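About Trekbridge

Trekbridge began with one long table and a great deal of laundry. Leobardo Robles opened our doors with 2 part-time helpers and the notion that folding, sorting and caring for cloth was worth teaching properly, and we have been at it ever since - mostly on our feet, and usually with something blue or beige over one arm. 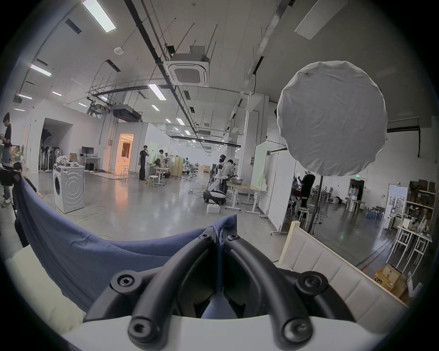
Reading time: 2 min

These days there are 19 of us, and we run classes in everyday household work for anyone who would like to feel more at ease with it. Some of our students are moving into their first apartment. Others have kept house for more than 28 years and simply want to learn a better way with a T-shirt (we are always glad to have them, and they teach us plenty in return).

The beginner course is called Valdovinos, after the street where Leobardo grew up, and it starts with plain cloth. You learn to find the corners, follow a seam with your fingers and smooth the fabric out before you make the first fold
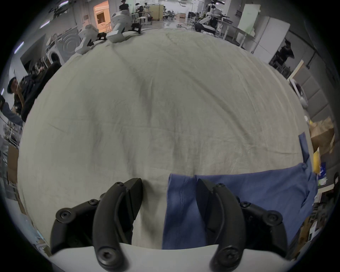
and after that we move on to sleeves, collars and the dreaded fitted sheet, which gets an evening all to itself. Nobody is hurried. If you want to do the same shirt over and over until closing time, we will happily keep you company.

Thursday evenings are open to everyone, so do come by and say hello - bring a basket of your own things if you like, and we'll find you a spot at the table.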